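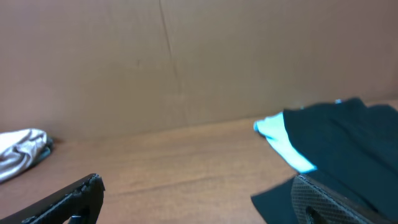 Two gripper fingers over the work table, with a dark cloth near the right one.

Learning > Machines at Work > Rules for Robots

Search this site Enter a word Go

Rules for Robots That Handle Clothes

Written by Marijke Willems
Last updated: 25 February 2023

A robot that handles clothes has to follow rules. Some rules are for the robot. Others are for the people who work near it. A written set of rules that many workplaces agree to use is called a standard.

What is a gripper?

A gripper is the part of a robot that holds things. Many grippers have two fingers that open and close. A finger may have a rough pattern on its inner face. The pattern adds friction, and friction keeps cloth from slipping out.

Cloth is hard for a robot. A box keeps its shape when it is picked up. A shirt does not. It bends, and part of it can hide under another part.

Rule 1: Limit the force

Force is a push or a pull. It is measured in newtons. An apple of 100 grams pulls down on your hand with a force of close to one newton. At the Mikeo workshop, the gripper fingers may not squeeze with more than 15 newtons. The limit is set in the control program, and the person running the robot cannot raise it during a job.

Rule 2: Mark the work zone

The work zone is all the space the arm can reach, plus a border. At Mikeo the border is 1000 millimeters wide, the same as one meter. People stay outside it while the arm has power. If someone steps in, the arm must stop. It does not start again by itself. A person has to check the zone and press the start button.

Rule 3: Know where the cables are

Cables carry power and signals. A cable that is pulled too tight can break, and a cable with too much slack can catch on something. Before each job a worker moves the arm slowly through its full path and watches the cables the whole way.

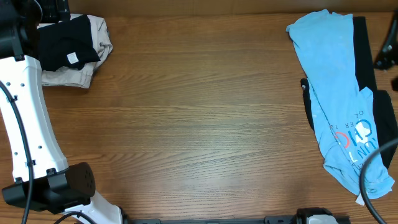

Clothing on both sides of the table, with a white robot arm at left.

Rule 4: Keep a clear space

The robot needs room to set a piece of cloth down flat. Tools, cups and pens do not belong on the table. Clothes waiting to be handled are kept to the sides.

Rule 5: Write it down

Every stop goes in the log, even a short one. The entry gives the time, the job and the cause. Workers at Mikeo read the log each July and change the rules if the same cause keeps coming up.

Words to know

Friction: a force that slows or stops sliding.
Newton: the unit used to measure force.
Log: a written record kept in order of time.
Emergency stop: a large button that halts the robot at once. Anyone may press it.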